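Acta del comedor de MacLeish 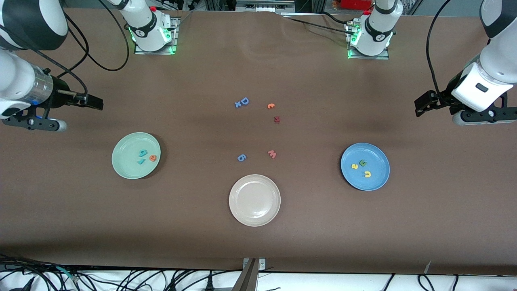
El reglamento del internado de Hudden disponía que toda palabra servida en la mesa larga debía constar en el registro antes de la cena. La encargada de la vajilla cumplía esa norma desde hacía 12 inviernos.

Aquella tarde anotó lo siguiente: en el plato verde menta, dos letras «a», una de ellas naranja; en el azul, una «n», una «u» y un 2 amarillo. El plato crema figuraba sin contenido. Otras piezas de goma espuma permanecían sobre la superficie marrón, pendientes de destino.

La Dirección había solicitado una palabra completa. La encargada probó en voz baja varias combinaciones y solo obtuvo «una» — artículo indeterminado, a la espera de sustantivo.

Consultó el artículo 43, que nada preveía para tales casos. Firmó entonces el asiento, reservó el plato crema para lo que faltaba por decir y mandó tocar la campana.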